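Umham Library to extend opening hours from next month

27 June 2025

Umham Library will stay open until 8 pm on two evenings a week under new arrangements agreed by the Jikthorpe and Umham Library Service. The change follows a public survey held earlier in June, in which 124 residents gave their views on when the building should be open.

Most of those who replied said that they found it hard to visit during the working day. Parents of school-age children asked in particular for a quiet place where homework could be done after tea, and several older readers asked that the morning hours be left as they are. The service has confirmed that no morning opening will be lost.

Theophilus Owusu, Head of Library Services, said: "We are grateful to everyone who took the time to reply. Residents told us clearly that they value their library and wish to use it more often. The longer hours will allow people who work in Jikthorpe to return books, use the computers and attend events on their way home."

The evening sessions will be staffed throughout. Readers will be able to borrow and return items, collect reservations, and print or copy documents at the usual charges. The local history room will remain open by appointment only, and requests to consult the Nasrallah collection of maps and letters should be made at least 5 working days in advance.

The service has also set aside money for 200 new titles, chosen from suggestions made in the survey. Large print fiction, cookery and books for new readers were the subjects most often named. The first of these will be placed on the shelves before the school holidays begin.
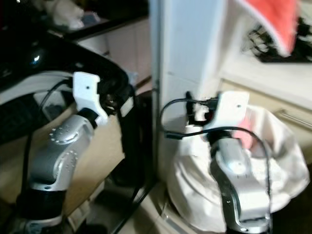

Parking in Gunach Street will be free after 6 pm on the evenings concerned. Readers who travel by bus are advised to check the times of the last service to Jikthorpe before setting out.

The new hours will be reviewed after six months. Comments may be left at the front desk or sent in writing to the Head of Library Services at Umham Library, Gunach Street. Copies of the survey results are available on request, including in large print.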